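3.2 Sichtschutz und Tageslicht in Wohnräumen

Die Befragung zur Nutzung von Vorhängen wurde im Winterhalbjahr in der Siedlung Istwood durchgeführt. Von den angeschriebenen Haushalten sandten 329 einen vollständig ausgefüllten Bogen zurück. Erfasst wurden Art und Lage des Vorhangs, die Tageszeiten, zu denen er geschlossen bleibt, sowie die Zufriedenheit mit Helligkeit und Ausblick. Veres und Arango verwenden für ihre Erhebung in Timeck eine ähnliche Einteilung, fassen halbtransparente und blickdichte Stoffe jedoch zu einer Klasse zusammen. Für die vorliegende Auswertung wurden beide getrennt geführt.

Halbtransparente Stoffe bleiben nach Angaben der Befragten meist den ganzen Tag geschlossen, auch in den oberen Geschossen. Als Grund wird überwiegend der Einblick von gegenüber genannt, seltener die Blendung. Der Ausblick gilt dabei als eingeschränkt, aber ausreichend: Umrisse der Nachbarbebauung und das Wetter lassen sich weiterhin ablesen (Abb. 4). 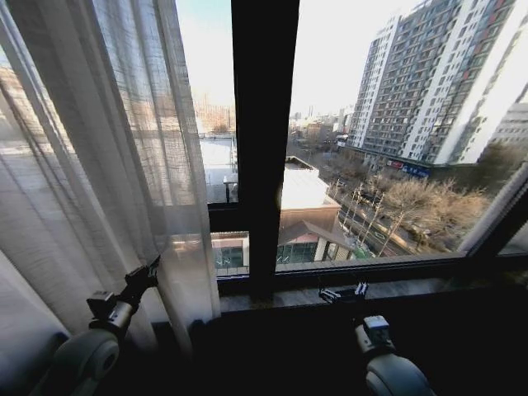 Abb. 4: Halbtransparenter Vorhang vor einem Fenster mit schwarzem Mittelpfosten; hinter dem Gewebe schwach erkennbar Gebäude und ein verschneites Dach.

Bei breiten Rahmenprofilen fällt die Bewertung der Helligkeit schlechter aus. Van Wijk führt dies auf den Kontrast zwischen Profil und Himmel zurück, der bei dunklen Rahmen besonders stark empfunden wird. Die eigenen Daten stützen diese Annahme nur teilweise. In 13 Haushalten wurde der dunkle Rahmen ausdrücklich als störend genannt, in den übrigen Antworten spielt die Farbe keine Rolle.

Ergänzend wurde die Beleuchtungsstärke in Raummitte gemessen. Bei geschlossenem halbtransparentem Vorhang und bedecktem Himmel lag sie mittags bei etwa 200 Lux. Messungen am Nachmittag wurden wegen der früh einsetzenden Dämmerung nicht ausgewertet. Zum Einfluss der Stoffdichte vgl. Söderlund und Oakley sowie Abschnitt 3.3.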